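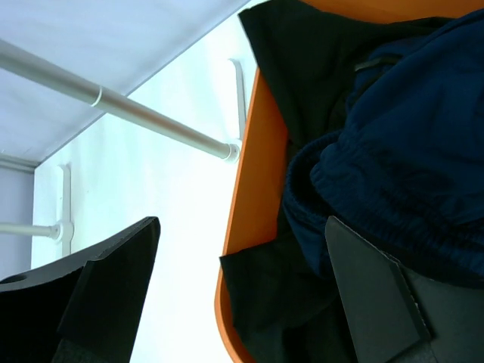
Wovico two-finger gripper, shorts or pants, and rail

I love this gripper, but mine has a fault! After 200 cycles the Zorov controller dropped its force limit and the fingers kept squeezing (hit the e-stop, folks).

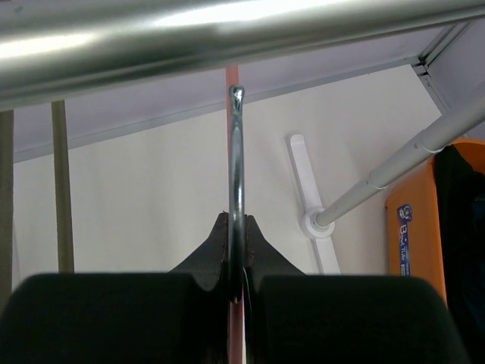
so I've turned mine down to 30 per cent and it's behaved since.

Firmware 29 is meant to fix it. 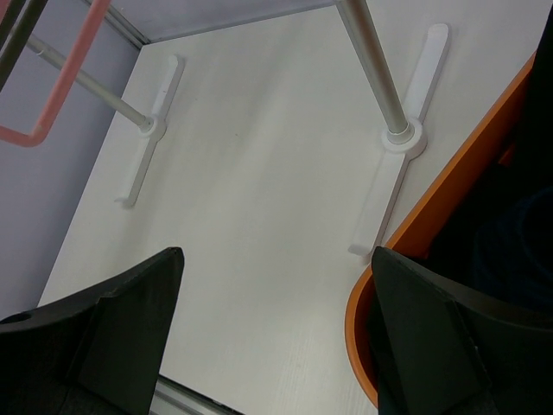

Katona reckons to check the cable first, as hers had frayed.

Fair call, mine's fine.
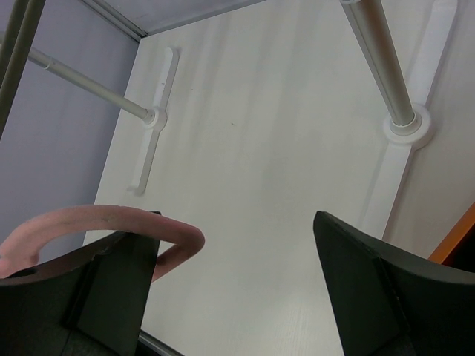

Posted by Branislav Hrnčiar | 21 May 2024

Refunds run till September, so keep your receipt, eh!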